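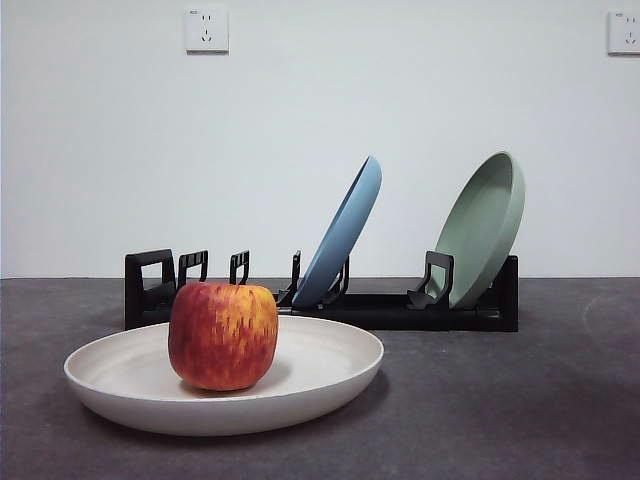

Vale a pena decorar aberturas para subir de rating no xadrez? Para quem joga em clube e perde peças no meio-jogo, muito pouco: as horas rendem mais em finais e na análise das próprias derrotas.

A indústria dos cursos prefere outra resposta. Abro a página da Tuveo, uma das plataformas que mais cresceram entre jogadores amadores, e o curso em destaque promete um "repertório completo de brancas" com 1.159 variantes para treinar por repetição espaçada. O preço é 99 euros. Há um segundo volume para as pretas, naturalmente, e um terceiro com as atualizações do primeiro.

Comprei o primeiro em junho. Ao fim de algumas semanas sabia de cor linhas da Siciliana que chegavam ao lance dezoito. Nas partidas do clube, o adversário costumava sair da teoria ao quarto ou quinto lance, com uma jogada que o curso despachava com a nota "inferior". Inferior, sim. Mas como é que se castiga? O autor não dizia, e eu fiquei a olhar para o tabuleiro com menos doze minutos no relógio.

Guido Cattaneo, que treina jogadores adultos há anos e já gravou aulas para a concorrente Dovex, não se mostra surpreendido. "O aluno compra a sensação de estar preparado", diz. "Peço-lhe que me explique para que serve o lance de torre que acabou de fazer e ele responde que é o que vem no ficheiro." Cattaneo continua a vender cursos de aberturas. Quando lhe pergunto porquê, encolhe os ombros: os de finais de torres não se vendem.

Folasade Ekpo discorda em parte. Joga torneios abertos, usa repertórios comprados e garante que lhe poupam energia nas rondas duplas, quando a partida da manhã acaba às duas e a seguinte começa às quatro. É um argumento sério. Mas Ekpo já chega a esses torneios com cálculo e técnica que a maior parte dos clientes da Tuveo não tem, e ela própria admite que só revê uma pequena parte das linhas.

Pedi à Tuveo dados sobre a evolução dos alunos. Recebi uma folha com testemunhos e um gráfico sem escala no eixo vertical. A Dovex respondeu que o progresso "é uma viagem individual" - frase que também serve para vender colchões.

No clube onde jogo fizemos uma coisa mais modesta. Durante uns meses, Ekene Ogbonna e eu revimos cerca de 100 derrotas nossas, primeiro sem motor e só depois com ele. Em 9 delas o problema vinha da abertura. O resto eram garfos que não vimos, finais de peões mal contados e apuros de tempo. A amostra é pequena e somos dois jogadores medianos, pelo que não tiro daqui lei nenhuma. Também não vi ninguém do outro lado apresentar melhor.

Ogbonna cancelou a assinatura e comprou em segunda mão um livro de finais, que vai a meio. Eu mantive o meu curso, já pago, e consulto-o depois das partidas para ver onde me afastei da linha principal. Na última foi ao lance seis. Perdi ao quarenta e um, com um peão a mais.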